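Two arms, one bench and a lot of cardboard

I've had the Clevatis two-arm bench kit running since July, which I think is long enough to have an opinion that isn't just new-toy excitement. There's still plenty of new-toy excitement, mind you. I go out to the shed with my coffee before work and come back in late, and I've stopped pretending that's a coincidence.

Some background for anyone who found this through a search. I sell small ceramics online, mostly cups and little planters, and I pack every order myself at home in Erville. The throwing and glazing I love. The boxes I don't. I fold them at night in front of the telly, and by the end of a big batch my thumbs feel like they've been sanded. So when I read that Clevatis was selling a pair of small arms you could teach by moving them around by hand, my first thought was cartons.

The kit came in 3 boxes (more cartons!) and the unpacking was a treat. Everything was bagged by step, the screws were labelled, and the printed manual is written by someone who has obviously built the thing with their own hands. I only got stuck once, on the wrist cables. The drawing shows the cable from the wrong side and I had the left one routed backwards until I saw how tight it pulled when the arm reached out. If you're building one, leave more slack at the wrist than looks sensible. It'll look silly and it'll work.

Teaching is the part I keep dragging visitors out to see. You hold the arms and go through the job, both at once, and the software records where everything went. Then you do it again, and again, with the carton set down a bit differently each time. The manual suggests 60 demonstrations for a folding job. I did 72, partly from nerves and partly because I was having such a good time with it. You do feel a bit like a puppeteer.

My first attempts were awful. I was rushing, and the arms learned to rush too, jabbing at the side flaps and shoving the whole carton away from them. I wiped the lot and started over, slower, with a proper pause before each grab. Big difference! I'd tell any new owner to treat the first afternoon as practice and bin all of it.

The other thing I'd pass on is to think hard about your carton. I was using a cheap one with a stiff crease that fought back every time. I switched to the Irow mailer in the middle size, which has a softer fold and tabs that stand up a little once you've worked them, and the grippers have a much easier time getting hold of those. It costs a touch more per box. I've decided I can live with that.

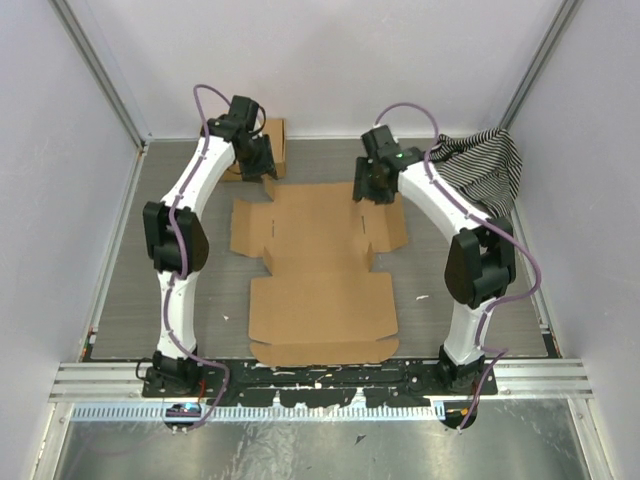
Now for the numbers, which I know some of you scrolled straight down for. I set it a run of Irow mailers and it folded 67 of them without me laying a finger on anything except to put the next flat one down. The failures were nearly all the front tuck flap. It goes in crooked, the arm pushes anyway, and you get a sad little crumple along the edge. I've been adding extra demonstrations of just that last tuck and it does seem to be improving.

It's slow. I should be clear about that. I'm still quicker by hand, and if you're shipping serious volume this is the wrong machine for you. What it gives me is time to wrap cups at the next table while the boxes get made, and for a one-person shop that's lovely.

Grumbles, then. The fans are louder than I'd like. The grippers come with smooth pads that slide on cardboard, and I ended up sticking thin rubber on mine, which should be in the box at this price. And the software forgets my speed setting after every update, so I've got it written on masking tape on the shed door.

Support has been great, though. I wrote in about the cable drawing and had a proper answer the same evening, with a corrected page attached. I've also been reading the Urbańczyk build notes, which cover the same kit with a different set of fingers, and I'm very tempted by the longer ones for reaching under a flap. They'd mean redoing most of my demonstrations, so that can wait until the Christmas orders are out the door.

Next I want to try tissue paper. I fully expect it to be a disaster and I'll post about it either way.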